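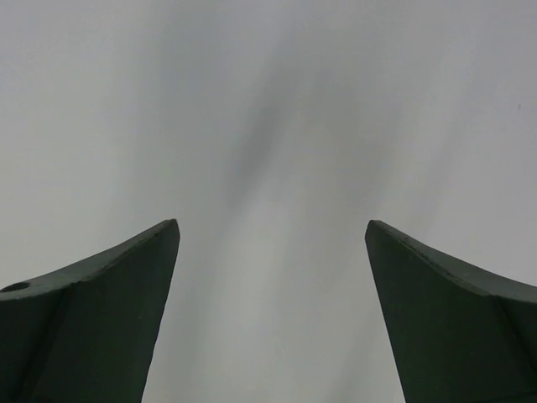 *Plain pale grey, leaning faintly to lavender on the right.*

I love a bare surface. Give me a stretch of smooth grey with nothing standing on it and I'm happy for the whole morning! My friend Gráinne Gilmartin thinks this is a bit bleak (her kitchen worktop holds 15 jars and a radio), and we've argued about it most Fridays since December.

But look at grey for a minute or two. It goes a little green on one side, then cooler towards the corners, and you'd miss all of that under a pile of post and a fruit bowl. People call it a dull colour. I think it's the busiest one we've got, and it only gets going when you leave it alone.

So clear one thing, just one. A shelf, a desk, the top of the fridge. Put the jars in a cupboard and live with the gap until Friday. Gráinne tried it with her windowsill and lasted two days, which I'm counting as a win. She says the radio is staying where it is.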